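Handout 2: notes on the Delitz open day

Read before the August session.

Petek showed its folding cell twice. The speaker quoted 1,000 folds from 132 training runs and gave no failure count, so treat the first number as advertising. Ask what counted as a fold. Ask also who laid out the cloth between runs; at Delitz it was a member of staff, every time.

Points to argue in class:

One cloth, one table color. What would a patterned sheet do to it?

The wrist camera is close to the work. How much of the cloth can it use at any one moment?

The Jirnis brochure says "any fabric." We were shown one.

Bring 2 questions of your own, in writing.

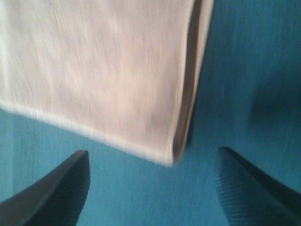

Wrist camera view, gripper open at the folded corner of the cloth.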